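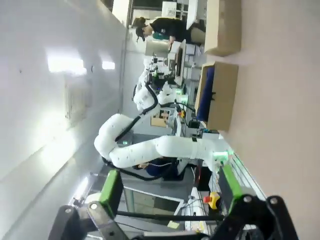 Section 3. Setting Up a Family Account

Before you start

Complete this section once for each household. You need an active Deschamps Portal login with the Lead Member role, and your adviser must have opened the household file on their side. If the Household tab is grayed out after you sign in, the file has not been opened yet. Call your adviser's office and ask for it to be released.

Have the following within reach:

A government photo ID for every adult in the household
The most recent statement for each account you plan to list
The signature page of any trust that holds property or investments
The tax identification number of each trust or family company

Scans must be in PDF format. The portal does not accept phone photos of statements.

3.1 Create the household

1. Sign in and select Household, then New Household.
2. Enter a household name of up to 30 characters. The name prints on every report, so avoid nicknames.
3. Choose the reporting currency. All balances are converted to this currency at the previous day's closing rate.
4. Choose the tax year end. Most families leave this at December.
5. Select Save. The status line changes to Draft.

Caution: The reporting currency cannot be changed after the first quarterly report has been issued. If you pick the wrong one, the household has to be closed and set up again.

3.2 Add members

1. Open the Members page and select Add Member.
2. Enter the person's full legal name as it appears on the photo ID.
3. Select a role. Lead Members can see and change everything. Adult Members can see shared accounts and their own accounts. Dependents have no login.
4. For Lead and Adult Members, enter an email address that is not used by anyone else in the household.
5. Upload the photo ID and select Submit.

Each adult receives an invitation by email. The link works for 72 hours. If it expires, open the Members page, find the person's name and select Resend.

Note: A dependent who turns 18 is not moved to Adult Member automatically. The portal sends a reminder to the Lead Member, and the old role stays in place until you change it.

3.3 List accounts and property

Accounts can be linked or entered by hand. Linked accounts update overnight. Manual entries keep the value you type until you type a new one.

To link an account:

1. Open Holdings and select Link Account.
2. Search for the bank or broker. Accounts held at Bralteo appear at the top of the list.
3. Sign in on the institution's own page when it opens. The portal does not store this password.
4. Check the boxes next to the accounts you want to include.
5. Assign an owner to each account — a person, a trust or a company.

To enter an item by hand:

1. Open Holdings and select Manual Entry.
2. Choose a type: real estate, private company shares, loan to a family member, or other.
3. Enter the value and the date of the valuation.
4. Attach a supporting document, if you have one.
5. Assign an owner and select Save.

For property with more than one owner, enter each share as a percentage. The total must come to 100 or the entry will not save.

3.4 Connect trusts

Trusts are kept on a separate page, and each one must be on record before it can own anything under Holdings. If you skipped ahead and assigned a trust's property to a person, go back and correct the owner after you finish the steps below.

1. Open Structures and select Add Trust.
2. Enter the trust's name, tax identification number and date of signing.
3. Name the trustees. If Wumach acts as corporate trustee, select it from the list and leave the contact fields blank.
4. Name the beneficiaries. They do not have to be household members.
5. Upload the signature page.
6. Select Send for Review.

Caution: Do not upload a will on this page. Wills go under Documents, where only Lead Members can open them. Files on the Structures page can be seen by all trustees.

3.5 Submit the household

1. Return to Household and select Check Entries. Missing items are marked in red.
2. Fix each marked item.
3. Select Submit. The status line changes to In Review.

Your adviser will approve the file or send it back with comments. Files submitted after noon on Friday are picked up the next business day.

Messages you may see

Code 462: Two members share the same email address. Change one of them.

Code 605: Ownership shares do not add up to 100.

Code 930: The linked institution has asked for a new sign-in. Open Holdings, select the account and choose Reconnect.

If the Skullidine document viewer opens to a blank page, allow pop-ups for the portal in your browser settings and reload. For tax lot imports, go to Section 4.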